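Re: [handgrip] Pads slipping on smooth bottles

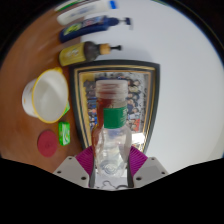

Telma Retamal

Monday, January 16, 2023

Zubaida, I meant to answer this over the weekend and ran out of time. Your message in full first, so people who joined after the holidays can follow.

> From: Zubaida Pirzada
> Subject: [handgrip] Pads slipping on smooth bottles
>
> Hi all,
>
> I finished the second gripper from the shared files and it works fine
> on boxes, tape rolls and mugs. Smooth bottles are a different story.
> If I grab one by the lower body it holds for a moment and then starts
> to rotate, usually toward the cap end, because that's where the
> weight is. Squeezing harder only makes the fingers spread at the tips.
>
> Three questions.
>
> 1. Are people printing the ribbed pads solid or with infill? Mine are
> 25 percent and they feel stiff.
>
> 2. Does the strip on the inner edge have to be glued along its whole
> length? I glued mine at both ends only.
>
> 3. What are you using as test objects? I've been taking whatever is
> in the kitchen and I can't compare one day with the next.
>
> Also, my camera sits so that the jaws cover a good part of the lower
> view. Is that normal or did I mount it too low?
>
> Zubaida

Taking these in order, then the camera.

Pads. Mine are the magenta ones in the picture at the top. I printed them at 25 percent too, the first time, and had the same complaint. The set I have on now is 7 percent with thin walls. They bend around the side of a round bottle where the old ones just touched it along a line. The thin walls do make the print fussier. Slow the outer wall down and dry the filament first. I lost two pads to stringing between the ribs before I bothered with the drying. I don't think the brand matters much. I had a part roll of Bornari flexible and a new roll of Zandetti, and the pads from both feel the same in the hand. The Zandetti was easier to feed.

Don't sand the ribs. I tried it on a spare pair and they picked up lint within a day.

Strips. Glue the whole length. With only the ends fixed, the middle of the strip can lift off the finger and roll, and I think that is your rotation. You can check this without taking anything apart. Close the jaws on a bottle, draw a pencil line across the strip and the finger next to it, then turn the bottle by hand. If the two halves of the line separate, the strip is moving and the pad is not to blame. I used contact cement, thin coats on both faces, and left it clamped overnight.

The strips also have to follow the curve of the finger down toward the plates. If you cut them short so they stop at the straight part, a bottle held low sits against bare plastic.

Plates. You didn't ask, but the fingers spreading at the tips makes me wonder about yours. The gray side plates take three fasteners each, and the one at the lower inner corner is the larger size. If you used the small screw there with a washer, the plate can pivot a little under load. It's hard to see and easy to feel. Hold the plate, push the tip of the finger outward, and if anything clicks, that is the hole to look at. I had to drill one of mine out and start again with the right screw. Tighten that one last.

Test objects. I keep a fixed set on the table now and I don't let anyone use them for anything else. The clear plastic bottle with the frosted cap is my main one. It's smooth, it has a rounded body, and the background shows through it, so it's a nuisance for the camera as well as for the fingers. I picked it for both reasons. After that come the two pump bottles, the white tub with the yellow rim and the little green packet. The pump bottles are good for finding out whether you close on the body or catch the nozzle. The tub I grab by the rim.

For a test I close on the object, lift, tilt it until the cap points sideways, hold for a slow count and set it down. I write down whether it turned. My notebook now has 200 lifts with the old pads and 200 with the new ones, and the clear bottle went from turning most of the time to turning once in a while. I wouldn't read more into it than that. It's one table and one pair of hands.

Camera. Jaws in the lower part of the view are normal. With the wide lens you want both pads and the contact strips in sight when the gripper is closed, otherwise you can't tell afterward what touched what. If you can see both gray plates coming up evenly from the bottom of the circle, the mount is about where mine is. If one side is higher than the other, loosen the mount and shim it. Don't try to fix it in software. I did that for most of June and had to redo all of it when the bracket shifted.

Don't worry about the wall being on the right and the table on the left, either. That only depends on how you turn your wrist. Do watch for glare, though. Glass on the wall behind the table will throw a white spot right next to the pad if the light is wrong, and the tracking in Stitia sometimes grabs onto it. Moving the lamp is usually enough. I have not found a setting that handles it.

One open item on my side. The finger linkage has some play in it that wasn't there when it was new. I suspect the bushings. The ones I used came in the Figueroa kit and they are a press fit in printed plastic, so the holes may have opened up. If anyone has switched to metal sleeves, please post the outside diameter you used and whether the stock arm had enough wall left around it.

Zubaida, I can mail you a pair of the softer pads if you want to try them before changing your print settings. Send me your address off list. The sliced file depends on my nozzle size, so I'd print from the shared model if you make your own.

Telma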